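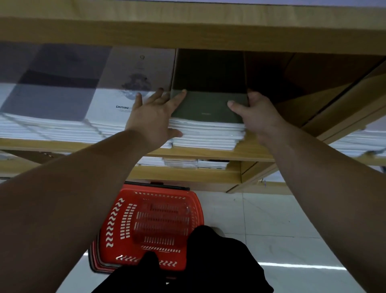 Fig. 1. Taking a green notebook off the stack, by hand.

Automation at Work, handout for session 2 (3 Feb 2018)

OK, so last time I promised you a workplace you all know, and I picked the stationery aisle. I used to stock shelves myself, so I'm biased (you've been warned!). Reaching into a shelf with both hands looks like nothing. Try writing it down as instructions for a machine and you'll fill a page before you get to the notebook.

Our case is Stosside, a store with 28 people on staff and 140 bays of shelving. Last May they brought in Doton, a system that tracks stock and prints a pick list for every shift. It doesn't lift a thing. People still do the reaching and the carrying, but they no longer decide what to fetch or in what order, and I'd like us to spend most of our time on that.

Before Doton, the staff walked the aisles and used their eyes. Some were really good at it! They knew which covers sold before school started and they'd pull those forward early. Now the list does the choosing, and two of the most experienced people told me they felt like its arms.
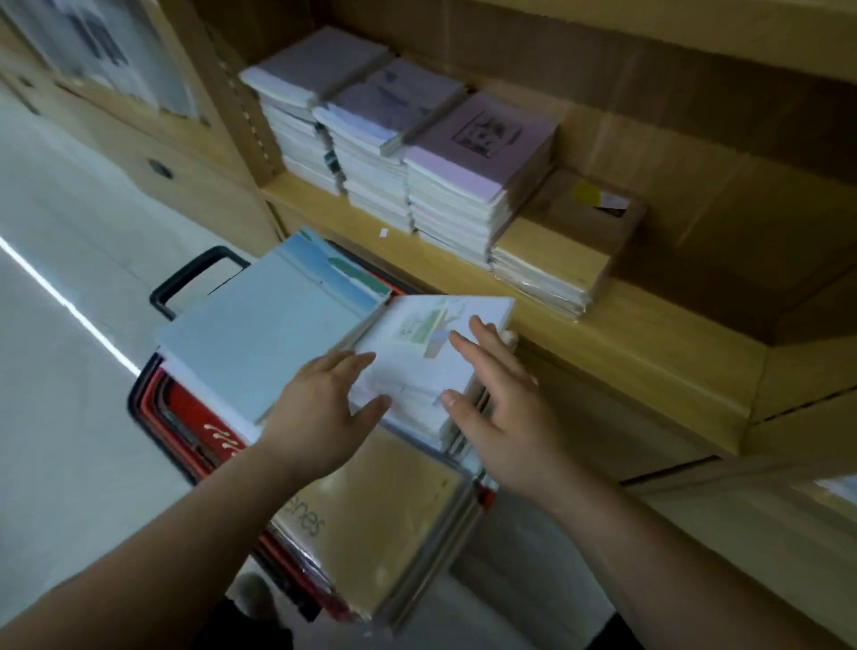 The sorting is where I'd slow down if I were you. Books and notebooks come in different sizes, some in slippery plastic, and your fingers work out how to hold each one while your head is somewhere else. None of that shows up in Doton's numbers, so it doesn't show up in anybody's pay either. The newer hires like the list, by the way. Less to memorize, fewer arguments over who does what.

For next time, read the Oláh chapter and the short Neson piece, then watch somebody do a routine job and write down every choice they make. Bring your notes, messy is fine.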